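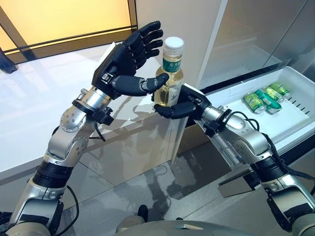 Fedir Horobets reckons I've been drinking cold tea wrong for years, and he left a comment under my April post to tell me so. According to him the bottled kind is a different drink altogether, it should never be measured against anything out of a teapot, and anyone who adds sugar to it wants their head read. I've been turning that over ever since, mostly while standing in front of the fridge.

He has a point about the teapot. I grew up with tea that was black and strong and came with milk whether you'd asked for it or not, so the first time I bought a bottle of plain tea, no sugar and no lemon, I thought I'd been sold a mistake. It tasted like something left on the bench overnight. I finished it anyway (I'm my mother's daughter and we don't tip things down the sink) and by the bottom of the bottle I'd come around to it a bit. A week later I went back for another.

These days I like the paler ones best, the golden sort that look like weak apple juice and taste of hardly anything for the first mouthful, then of flowers or grass or toasted rice, depending on what you've picked up. I can't always read the labels, so I choose by colour, and I've only had one I couldn't get through.

The grocer on Jurkach Street keeps a whole shelf of them down the back, past the noodles, and there's a smaller range at Karpenko's if you're over that way. I do wish one of them would put a few more in the fridge. Room temperature is fine in winter, but in the warmer months I want it cold enough to make my teeth ache.

I've also been making my own, with mixed results. My favourite way so far is 2 teaspoons of green leaf in a big jug of cold water, left in the fridge overnight and strained in the morning. I tried the hot method too, and let it go for 30 minutes because the phone rang and it was my sister – well, that batch was so bitter it went on the garden. The jug version is softer and much cheaper, though it doesn't travel. A bottle with a proper screw cap can roll around in the bottom of my bag all day, and I've yet to find a flask I'd trust the same way near a library book.

So, Fedir, no sugar, I promise. I might still try a slice of peach in the next jug, and you're welcome to write in and complain about it.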